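Kemcombe Repair Room — Bench Safety Checklist: Desktop Towers
3 min read

Go through this before the screwdriver comes out. Comments are from the September inspection and are meant kindly, mostly.

Bench as inspected, tower on its side with the panel off:
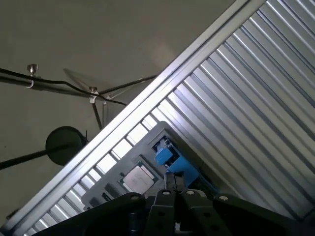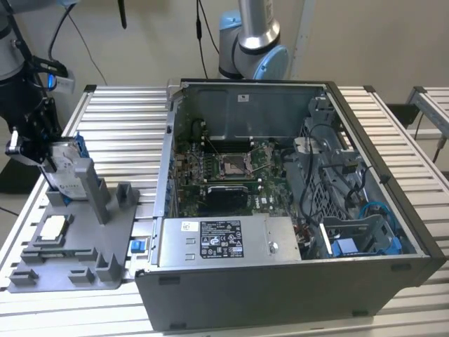
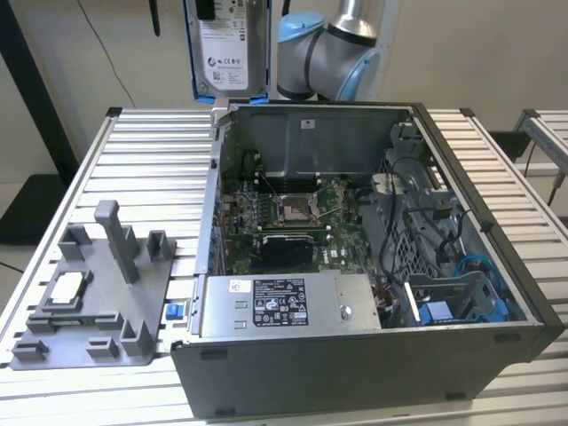
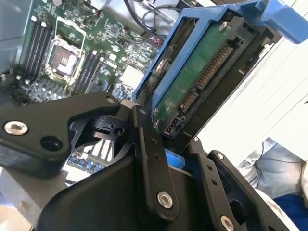

1. POWER
[x] Mains lead out at the wall and at the tower
[x] Power button held in for 6 seconds with the lead out
[x] Power supply left shut
Comment: The black label on the power supply is covered in small white print. All of it means "do not open".

2. PROCESSOR AND SOCKET
[x] Lever and frame raised before lifting the chip
[x] Chip parked in the recess on the grey tray
[ ] Socket cover fitted while the socket is empty
Comment: An empty socket is a bed of nails for your bank balance. Covers are in the Pliker drawer, beneath the Pliker catalogue.

3. HARD DRIVE
[x] Drive kept in its blue caddy
[x] Held clear of the contacts
[ ] Drive logged in the Hillell book
Comment: The last entry in the book is job 764. We are well past job 764.

4. CABLES
[ ] Loose cables tied back from the drive cage
Comment: Black cables all over the cage again. We bought a bag of 200 ties and I would love to meet one.

5. BENCH
[x] Tower flat and steady
[x] No drinks
[ ] Screws in a pot
Comment: Slatted tops are very good at swallowing screws. The Xiong parts shelf has 700 spares — none of them the right thread.

Result: pass, with four things to put right before the next visit.

Contact the bench desk | © Kemcombe Repair Room | Back to top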